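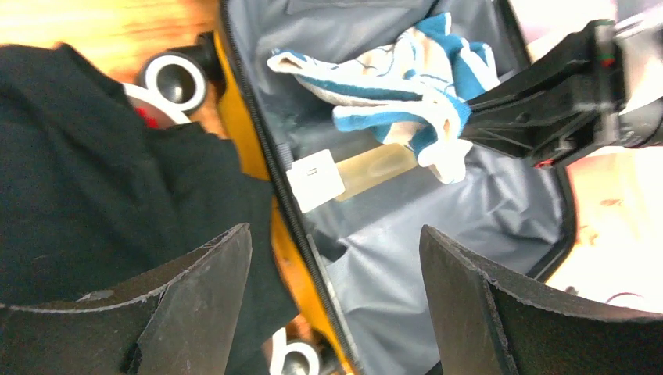 An open suitcase with a pale grey lining.

Displaced people: how a family is registered

A displaced person is someone who has had to leave home because staying was not safe. The cause may be a war, a flood, a fire, an earthquake or unfair treatment. The word comes from "displace", meaning to move something out of its place.

There are different words for different cases, and each word has its own rules.

Internally displaced person: someone who has left home but is still in their own country.

Asylum seeker: someone who has asked another country for protection and is waiting for an answer.

Refugee: someone who has crossed a border and cannot safely go back because of war or unfair treatment. The main agreement about refugees was written in 1951. Countries that signed it must not send a refugee back to a place where his or her life or freedom is in danger.

The same person can fit more than one of these words at different times.

What do people take with them?

It depends on how much warning they get. With a few days' warning, a family can pack clothes, papers and medicine. With a few minutes, they may take only what is close to the door. Aid workers tell families in risky areas to keep their papers together in one waterproof bag. Birth certificates, passports, school reports and vaccination cards are slow to replace, and some cannot be replaced at all.
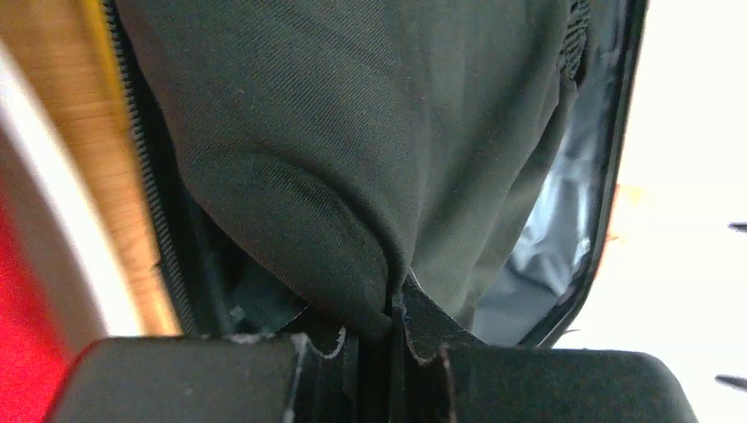 Dark green clothing in an open bag.

What is registration?

Registration means writing down who has arrived and what they need. It is usually one of the first things to happen at a reception centre. A worker asks for each person's name, date of birth, home town and family members. A photograph may be taken, and sometimes fingerprints.

Each family is then given a card with a number on it. The card is used to collect food, blankets and soap, and to see the nurse. If two families have the same surname, the number shows which is which.

An example: the Tunell reception centre

In June the River Fonura flooded the lower half of the town of Tunell. A reception centre opened in the secondary school, and 136 people were registered there on the Monday. Sipho Ndlovu was in charge of the registration desk.

"We write names the way the family writes them," he said. "A spelling mistake on the first form gets copied on to every form after it."

The desk used four steps:

1. Greet the family and find a language everyone understands.
2. Fill in the form and read it back aloud.
3. Ask if anyone is ill, pregnant, disabled or missing.
4. Give out the card and a sleeping place.

Step 3 is a check for special needs. A person who uses a wheelchair needs a ground-floor room. A baby needs a different kind of food parcel. These needs go on the form so that the family does not have to explain them again at each table.
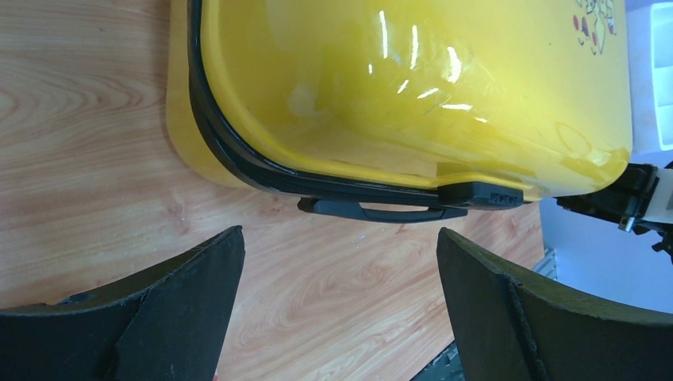
A yellow hard-shell suitcase on a wooden table.

What if a child arrives alone?

A child who is separated from parents or carers is registered on a different form. Trained staff then begin family tracing. They compare the child's details with lists from other centres and ask people from the same street or school. While this goes on, the child stays with an approved adult and is not handed over to anyone whose identity has not been checked.

At Tunell there were 11 such children. Seven were matched with a parent on the first evening, at a second centre in Wendt, on the other side of the river. The remaining four were matched later in the week.

Who can see the information?

Personal details must be kept private. In a war, a list of names and places could put people in danger if the wrong person read it. Paper forms are locked away and computer files are protected by a password. Workers may look only at the parts they need. The person giving out blankets needs the card number and the size of the family, and does not need to know anyone's medical history.

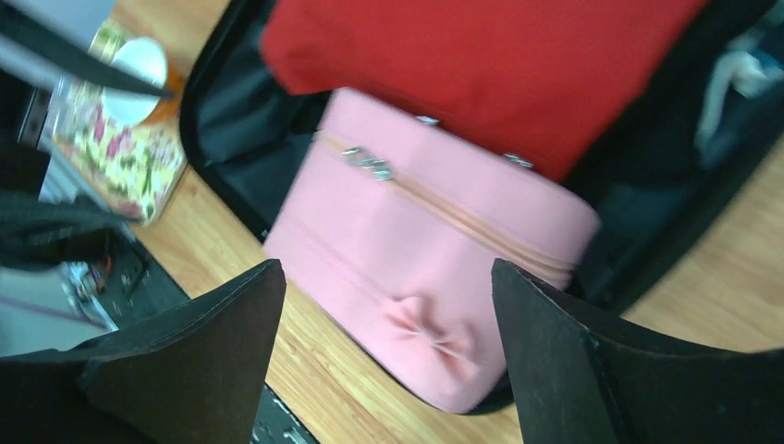
Families also have rights over their own details. They can ask to see what has been written, ask for a mistake to be corrected, and ask why a question is being put to them. Children can ask too. A worker should explain in words the child understands.

What happens afterwards?

There are three usual endings, which aid workers call durable solutions. "Durable" means long-lasting.

Return: the family goes home when it is safe.
Local integration: the family settles in the place they came to.
Resettlement: the family moves to a third place, often another country, which has agreed to take them.

Return should be voluntary. This means the family chooses it and is told the truth about conditions at home. Pieter Verbruggen, who arranged the return journeys from Tunell, put up a sheet each morning showing which streets had clean water and electricity. Families whose streets were not on the sheet stayed on at the school or with relatives in Wendt.

Words to know

Aid: help such as food, shelter, medicine or money.
Carer: an adult who looks after a child.
Identity: who a person is, shown by papers or by answers to questions.
Tracing: searching for a missing relative.
Voluntary: done by choice.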